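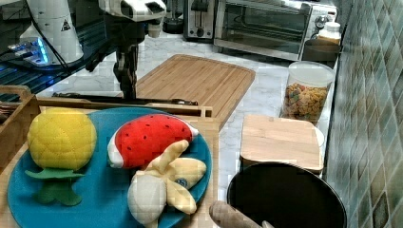 3 January 2022. Bad one today. Left arm dropped out mid-run, wrist error, then the whole thing sagged before the brake caught. Nobody near it, thank god. Dalov brakes are supposed to hold in 2 seconds — this took 9.
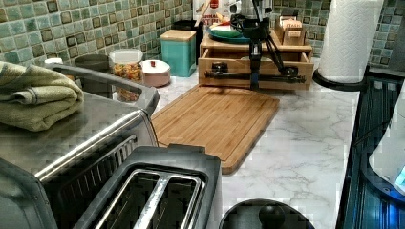 Brake log is useless, half the lines missing. Shinji Noguchi says heat, I say cable. Reran the drawer task at 40 percent speed, bamboo board left where it was on the counter. Fine at 40. Tried 80, same eror, same joint. 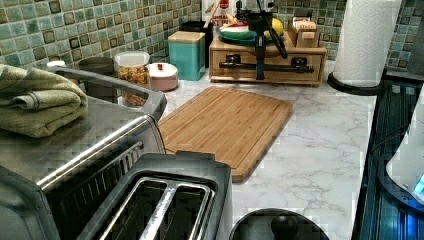

So not heat, the motor had been resting all thru lunch. Wrote to Trokov about the connector, no anwser yet.
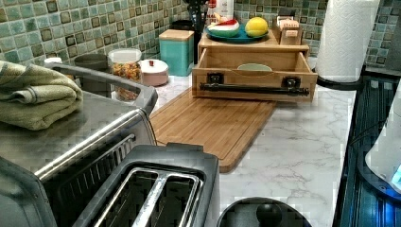
Estop stays in my hand till they reply. No solo runs, told Shinji twice. Need to redo the December checks too. Tired, bed.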